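Trustevance Facilities Forum
Board: Shared Kitchens and Break Areas
Thread: Stocking standard for glass-door beverage coolers, one drink per lane

hhyvonen_facilities wrote:
Good afternoon. I am preparing the April revision of the break area guide for the Räsänen building and would like comments from other site coordinators before it is issued. The draft standard reads as follows: each lane holds one product, labels face the door, and the upper shelf is reserved for items kept in clear plastic holders. Lanes are refilled from the back, with older stock brought forward. 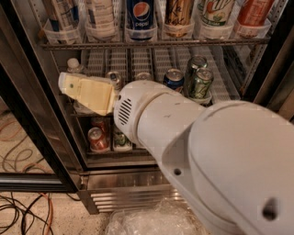
The present arrangement was inherited from the previous supplier, and the guide has never recorded why it was chosen. Staff have asked whether the upper shelf should hold a single brand. I would prefer to keep the variety. With each drink in its own bin, the Pepsi can be told from its neighbors at a glance even when only the lower part is in view, and a coordinator can see which bin needs attention.

Comments are welcome until the draft is closed.
Hilkka Hyvönen

grullus_site_office wrote:
Thank you for circulating this. Our office supports the one-product rule on the lower shelves. We do not support it on the upper shelf. Individual holders take up width that could be used for stock, and our site serves 80 people from a single cooler. When we removed the holders last year, refilling went from twice a day to once.

We would also ask that the guide state who is responsible for wiping the shelves. At present it says only "the area user," and every department reads that differently.

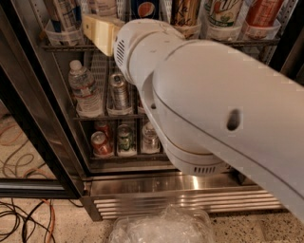

Our second concern is the handling of tall bottles. The draft treats bottles and cans as interchangeable within a lane. In our experience a tall bottle placed behind a can is not found until the can is gone, and by then it may be past its date. We recommend separate lanes and a written rule to that effect.

wamora_breakroom wrote:
I must disagree with the Grullus office on the holders. We took ours out as well and put them back within a month. Bottles leaned against one another, and one leaking container meant cleaning the full shelf. With holders in place, the spill stays in one holder and the rest of the shelf can remain in service.

I agree on separating bottles from cans.

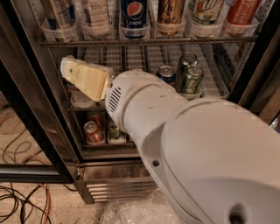
Middle shelf with green cans in a translucent holder; red cans on the shelf below.

On cleaning, our practice is that the person who signs for the delivery also wipes the shelves before loading. It adds 6 minutes to the task. The log sheet hangs beside the cooler and is collected monthly.

grullus_site_office wrote:
Noted. We would accept holders on the upper shelf if sites above a certain headcount may apply for an exception. We maintain that the draft is too strict for larger kitchens. Our site goes through over 3000 drinks a year, and shelf width matters to us.

hhyvonen_facilities wrote:
Thank you both. An exception for larger sites is reasonable and I will add a paragraph. Responsibility for cleaning will be assigned to the person receiving the delivery, following the Wamora practice.

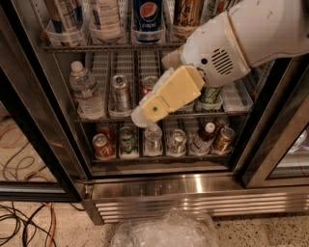 One matter remains open, namely what to do with a lane when its product runs out. Some coordinators fill the gap with whatever is on hand, and the next delivery then has nowhere to go. My proposal is that the bin be left in place and unfilled until the correct product arrives, as with the white one at the right end of the middle shelf. The bottled water would keep its position at the opposite end. Please indicate whether your sites can follow this.

wamora_breakroom wrote:
We can follow it. Please allow substitution after 4 working days, as some products are slow to arrive.

grullus_site_office wrote:
Our office objects to unfilled bins at peak hours but will comply if the substitution period is included. We would prefer two days.

hhyvonen_facilities wrote:
Both periods will be shown in the next draft, and coordinators may mark their preference on the reply form.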